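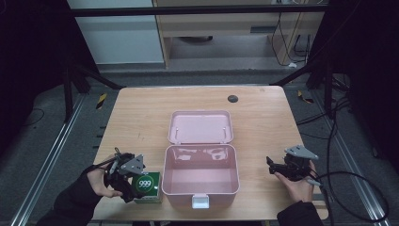
What goes in the pink box?
The small boxed things from the medicine cupboard, one kind per box, lid shut and latched at the end.

Staditz small storage set — readme

Last touched Fri 21 February. Written in a rush before I go on leave, so fill in gaps if you find them. Chaimae Chraibi has the long version of the packing notes, this is the short one.

What this is

2,000 short clips of putting small packaged items into plastic storage boxes and closing them. Tabletop work, light wooden table, one box at a time. Tidying basically. Box starts open and empty, item starts next to it on the table. Both hands used. Nothing else goes on the table on purpose.

Things used

Storage boxes — plastic, hinged lid, latch at the front. Pink is the main one. There is a clear one too and a blue one, same shape, different lid stiffness. The blue lid is a pain, springs back up if you don't press near the hinge first.
Product boxes — small cartons, medicine cupboard sort of size. The green and white one with 999 on it is the one you'll see most. Also plasters, a sewing kit, a box of tea lights that barely fits lying down.
The table — has a round cable hole near the back. Keep boxes off it.

How a clip goes

Open box in the middle of the table, lid folded right back so it lies flat behind.
Item to the left or right of it, upright. Side is listed in the notes column.
Pick up item, put in box, lay it down if it's too tall to stand.
Lid over, press, latch.
Stop there. Don't tidy up after, the reset isn't part of the clip.

Folders

pack_single — one item, one box. Most of the set.
pack_pair — two items, same box. Second item always goes in after the first is lying flat.
lid_only — no item, just close and latch. 100 clips, all pink box.
misc — Ashraf Nasr's folder. Don't ask me, ask him. Not counted in the 2,000.

Labels

item, box_colour, side, latched (y/n), notes. Notes are free text and some are in Czech becuase Bohumila Oravec did the whole first batch, translations are coming in March.
Latched means clicked on both corners. If one corner is up it's an n, even when the lid looks down. We argued about this and that is what we settled on, please don't relabel.

Known problems

Gloss on the inside of the pink box. Light bounces off the back and side walls and the edge of the item can get lost in it.
Tea light carton is crushed at one end from clip 9 of pack_pair onwards. Replaced later, can't remember where exactly.
Blue box latch cracked and was glued. Stiffer afterwards.
Some items listed as "left" are nearly in front. I went by which side of the latch they stood.
Spelling of "plasters" varies in the item column. Search for "plast" and you'll get the lot.

To do

Split by box colour — Mohcine El Fassi has started
Second table height, if Wanda Escobedo can find the short legs
Weigh the items, somebody did once and the sheet has gone
Check latched column for the clear box, I only got half way thruogh

Questions to Chaimae while I'm out. Spare boxes are on the shelf in the Fotov room, bottom left, lids stacked separately so match them up first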